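Skelska Stockroom Recording Kit

The Skelska kit is for teams who need two-handed picking examples to train a model. It is sold as a set: head camera mount, operator gloves, recording software and a starter task list. It works with most two-armed robots that have multi-fingered hands.

An operator wears the gloves and the robot follows. Each take is saved with the head view, both arms' joint positions and a short task label. Takes can be marked good, bad or unsure with a foot pedal -- the operator keeps both hands on the job.

The starter list covers 40 stockroom tasks, mostly moving small boxes and metal parts between shelves and bins. You can add your own. Shelving isn't included, but any open unit will do, and a bin can simply go on the floor beside it.

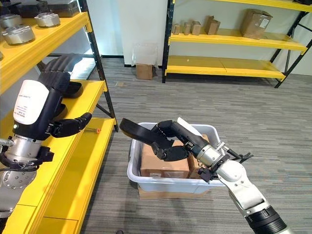 What's in the set

Head camera mount
Operator gloves, 2 pairs (medium and large)
Foot pedal with cable
Software licence for one robot
Printed task list

Storage and export

The supplied drive holds 300 takes at the default setting. Export is by session or by task label. Failed takes are kept unless you delete them -- we suggest leaving them in.

Orders

Part number 102. Next delivery from Stovden is in October. For glove sizes ask Malou Bisgaard, for software ask Shih-chieh Tsai.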